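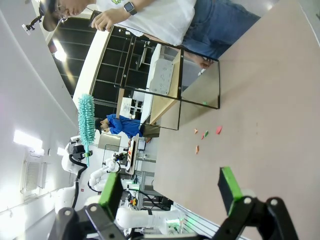
Robots on the sorting benches: your questions

Collected by Geeta Negi from the suggestion box, the break room and one note left under my windshield wiper. Last updated in November. If your question isn't in here, ask me before you ask Gaurav Nigam, who will draw you a diagram.

Am I being replaced?

No jobs are being cut on the benches this year. I asked for that in writing and Malhotra's front office gave it to me in writing, and it's pinned up by the time clock. Next year I don't have in writing. I'm working on it.

What do the arms do all day?

Pick up small flat pieces and put them down somewhere else. They are good at this for long stretches and then, for reasons of their own, bad at it for one piece.

So what do I do all day?

Bench staff now set out the work, watch the pick, deal with whatever the gripper refuses and sign off the tray. Less reaching, more looking. Several people have told me the looking is more tiring, and I believe them, so the bench rotation is now 2 hours and then you swap.

Which Gaurav do I call?

Nigam for anything that moves. Solanki for anything on a screen. If it moves and it's on a screen, call both and let them sort it out away from your bench.

It dropped a piece. Do I write it up?

Yes, in Skorkeo, under "drop." Please stop using "other." We had 792 entries last quarter and a great many of them said "other," with the comment "it dropped it."

Can I reach in and just fix it?

Press pause, wait for the arm to settle, then reach in. Zodwa Buthelezi runs the safety sign-off and has heard every version of "it was only for a second."

Does my pay change?

If you finish both training modules you move up a grade from the next pay period. Module 2 is the long one. Bring a snack.

Is it recording me?

The cameras on the arms are there to find the pieces, and they will catch whoever is standing behind them. The footage is not used for attendance, reviews or settling who took whose mug. Hatice Altıntaş holds the policy and will show it to you.

Who decides how fast it runs?

The person on the bench. There's a speed setting and you are allowed to turn it down. If a supervisor turns it back up without talking to you, come find me.

Can we name them?

You already have. I've seen the tape. Keep it off the joints.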